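Search this site
Go

Near-miss reporting, Virnstead and Flesley plants: progress to end of January

Reports filed since the program began total 539, against a target of 2000 for the full grant term.

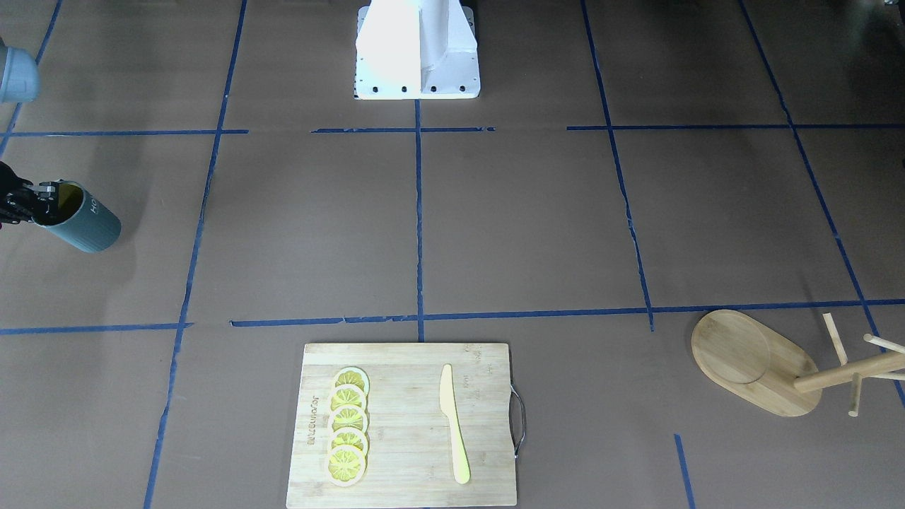

Virnstead accounts for most of them. Flesley moved to the Hedance form in January and is still entering its paper cards.

Open corrective actions stand at 17, mostly guarding and walkway repairs.
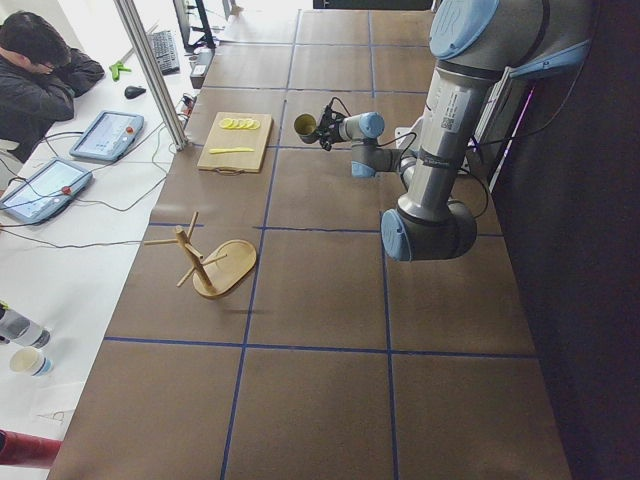
Next period

Supervisor refresher training starts at Flesley.

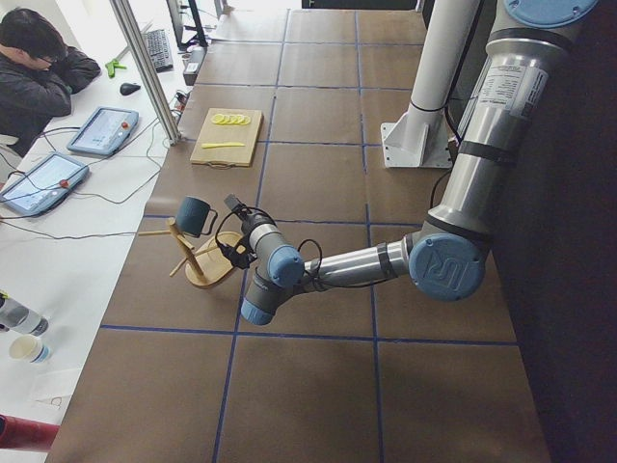
Is the budget on track?
Spending is within plan, with 3000 dollars held for printing.

Contact Policarpio Safety Office | Back to top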